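Zellwood Workshop Notes > Picking cells > Cable and hose routing

Cells Grippers Controllers Spares Contact

Search the notes

Re-dressing the cables and hoses on a bin picking arm

These are the steps we use on the Overgaard cell when the cable loop at the wrist has crept out of place. Allow 2 hours the first time. You need hex keys, a cutter for the hose, new hook-and-loop straps and a paint pen.

1. Jog the arm to a spot over the bin with the tool pointing down. Press the stop, lock out the main switch and shut the air. Wait for the gauge to read zero before you touch a fitting.

2. Mark the yellow cable with the paint pen where it leaves its upper fastening. Put a second mark at the wrist.

3. Take off the old straps one at a time, starting at the wrist. Look along each cable for flat spots and shiny rub marks. Replace anything with a cut in the jacket — tape does not last here.

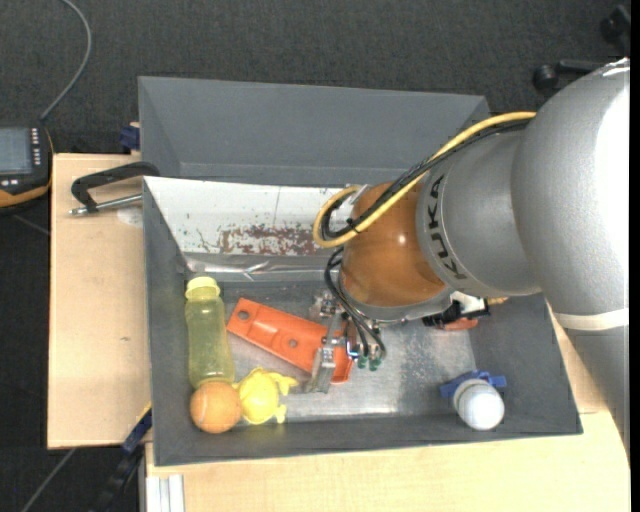 Slack is what you set next. With the last joint at zero, the loop should hang free and not pull at its fastening. Let the black cables follow the yellow one down beside the orange-brown joint, so the whole bundle turns together. Keep the thin black hoses apart from it, in a soft curve from the left side of the joint down to the tool. A hose that bends sharply just before a green fitting needs to be cut longer.

4. Fit the new straps. They should hold the bundle and still let you slide a finger under. Leave the last one off until after the test.

5. Open the air slowly and listen at each fitting. Push the hose in again if it hisses.

6. Clear the tools away, unlock, and run the last joint through its full travel in manual mode at the lowest speed. Do this 3 times in each direction. Stop if the loop catches on the gripper or touches the side of the bin.

7. Lock out again, fit the last strap and check the clamps that hold the bin. If the bin has shifted, teach its corners again before the first pick.

Write the cycle count in the log. Ours stood at 2452 when Frida Mikkelsen last did the job, and we look at the straps every 2000 cycles after that. Spare hose is on the Plosby shelf.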